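Engineering Diary, Felport Manipulation Laboratory
Entry by Aqeel Lodhi, December

The comparison of gripper fingers for the Tilura bench resumed at 8:40 this morning. Laiba Jadoon had completed the joint calibration on both arms before I arrived and had entered the offsets in the bench register. I repeated the homing routine twice, as the procedure requires, and found no cause to alter her values.

The purpose of the present series is to determine which finger set the laboratory should adopt for the handling of small consumer goods. Two sets are under consideration. The first is the standard rigid finger supplied by Jotia. The second is the Koutsoukos finger, which has a slightly longer reach and a compliant pad at the tip. Both are within the payload limit of the wrist servos, and both leave clearance for the wrist camera, although the Koutsoukos mounting screw is awkward to reach once the camera bracket is in place.

Computer mice remain the test article. They were chosen in November over the bottle caps and the soap boxes, and I continue to think the choice was sound. A low-profile mouse offers very little side wall to a finger and has a glossy shell that is hard on the depth estimate. A rounded ergonomic mouse presents the opposite difficulty: there is a good deal to take hold of, but the widest point is seldom where the controller expects it to be. The task is the same throughout, namely to transfer each mouse from the tabletop to the tub. 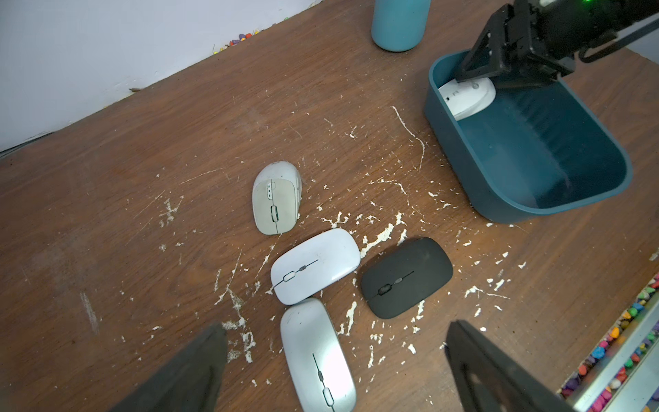 The question of approach angle occupied most of the morning. With mice resting close together, a vertical descent leaves little room for the second finger, and the planner tends to choose a grasp across the short axis even where the long axis is free. Laiba proposed that we fix the wrist rotation by hand for the first 21 trials and release it to the planner for those that follow. I agreed to this. It adds a column to the results sheet, but it will allow us to separate the behaviour of the finger from the behaviour of the software, and the earlier series was criticized at review on precisely that point.

We set the closing force at level 4 for both finger sets. I had favoured a lower setting for the compliant pads, but a common value makes for a cleaner comparison and I withdrew the suggestion. The matter may be reopened if the pads show wear.

Correspondence with Jotia was received before lunch. They confirm that replacement rigid fingers can be shipped to Felport in January, in the revised profile, at no change in price. I have asked for the drawing in advance so that the collision model can be updated. No reply has yet been received from Koutsoukos regarding the screw.

The afternoon was given to the cameras. The wrist view is excellent for the last portion of the approach and of limited use before that, as the fingers themselves occupy a good part of it. The fixed view shows the whole table but resolves the edges of a pale mouse poorly. We have been running the controller on both streams together, and I would like to see a short series on each stream alone before the report is drafted.

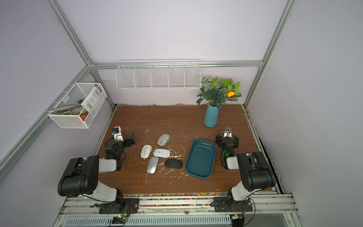
Laiba raised the question of whether the second arm should be parked fully clear during single-arm trials. At present each arm is treated by the planner as an obstacle to the other, and the margin around the elbow is generous. I am reluctant to reduce it while fingers of differing lengths are being exchanged. We will define a common park position and record it in the register, to be used for all remaining trials in this series.

The log file now stands at 2,744 entries, including calibration moves. These should be filtered out before the totals are circulated. I have also noted that the controller clock is 29 seconds behind the camera clock, and I have asked that both be synchronized at start-up from now on.

Outstanding for tomorrow: the revised results sheet, the park position, and a second request to Koutsoukos. Power to both arms to be shut off at the rail before the covers go on. Entry closed at 5:15 p.m.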